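Bustomberg Coat and Clothing Share
Progress report to the Vallejo Fund, covering the months through April

Dear friends at the fund,

It has been a full and happy stretch, and I hardly know where to start, so I'll start with the coats. We lent or gave away 107 winter coats this season, most of them to families on the Birkolbridge side of town, where the bus stops are windy and the walk to school is long. Your grant paid for the dry cleaning and for a good many zippers – I had no idea how much a decent zipper costs! 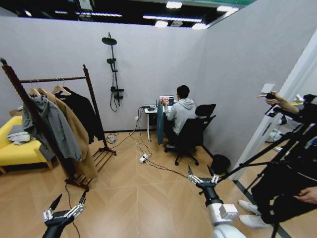

The mending evenings grew as well. We had planned on one a month and ended up with 3, and people stayed long past eight o'clock, sewing on buttons and swapping soup recipes. Some 40 neighbors have come at least once, and 19 of them can now replace a lining without any help from me, which made me prouder than I can easily say.

Not everything went to plan. The children's sizes ran out before the real cold came, and our order of thread from Endum arrived late and in the wrong weight. They took it back kindly enough, but we lost a couple of weeks on the heavier repairs and I had to ask a few families to wait.
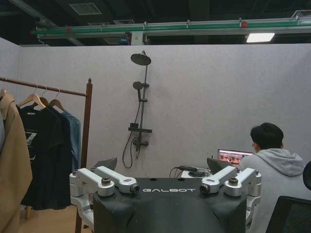

Gray partition wall, with the shorter panel at the corner.

Spending is a little under budget, mostly on account of the thread refund. With your blessing I would like to move what's left into children's boots, which people have been asking for since the first frost. 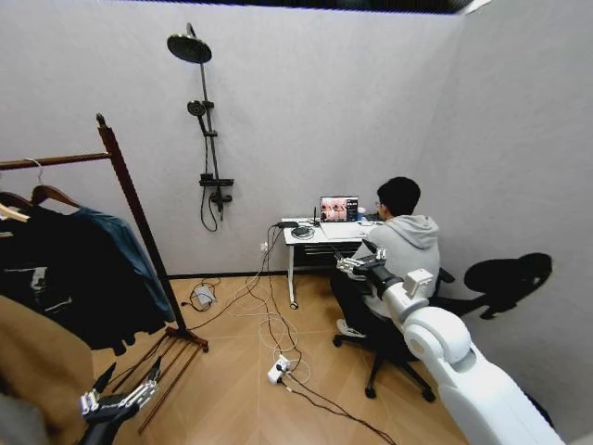 Will the coat share stay open over the summer?
We'll close for lending but keep taking donations, and one mending evening a month will carry on so the fall stock is ready in good time.

The receipts are in the usual envelope, and I'll send the boot prices once the shop in Birkolbridge gets back to me.

With warm thanks,
Adoración Herrero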